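Susta: a little word list for knitting patterns

Hi! I started Susta in February after I got properly fed up with old knitting patterns that all shorten their words differently. It's a plain text list of abbreviations, each with what it means in normal English, and 100 entries so far. Kathleen Nic Giolla typed up the first 13 from her gran's leaflets and I've been adding to it ever since.

What's in it

One line per entry, with a tab in the middle. Abbreviation on the left, meaning on the right. Where two patterns disagree (looking at you, "sl") you'll find both meanings – I haven't picked a winner.

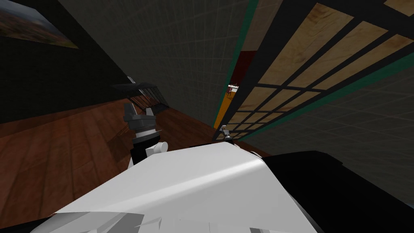
White shell and one raised arm, rendered.

Using it

Open it in anything that reads text. Montserrat Montes keeps it in a spreadsheet, which works fine as long as you import the columns as text, otherwise some of the entries go a bit odd. Crochet terms aren't in yet, they'll get their own file called Varma once I've sorted out the British and American trebles!

Fixes

Spotted a mistake? Open an issue and tell me which pattern it came from. I mostly go through them on Sunday evenings with a cup of tea, so please don't worry if I'm slow.

Do what you like with the list, a mention is nice.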